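Removing Scuffs from Painted Walls and Skirting Boards
2 min read
Aug 10, 2021 | By Angus Hollis, Wekley Household Services
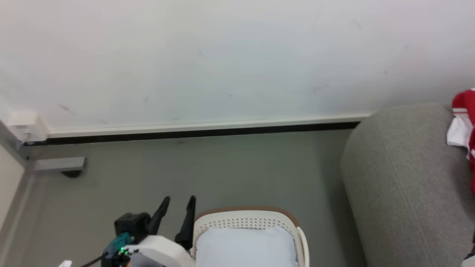

Faint scuffs on an off-white wall, with the skirting board and sofa armrest below.

Residents are asked to treat marks on matte paint gently, as hard rubbing leaves a shiny patch. Dust the wall first with a dry cloth, working from the top down. Wipe each scuff with a soft sponge and lukewarm water, then blot it dry. A drop of dish soap may be added for stubborn marks - test it first in a corner.

Skirting boards should be dusted before the floor is mopped. Move the sofa forward to reach the full length of the strip. Keep damp cloths away from outlets and any boxes mounted low on the wall.

Marks that remain may be touched up with leftover paint from the same can.

Comments (2)

Dumlao1997: Does this work on eggshell paint? Ours was redone in May.

Landari: A white eraser took off the small specks in our hallway. The long smudge needed paint.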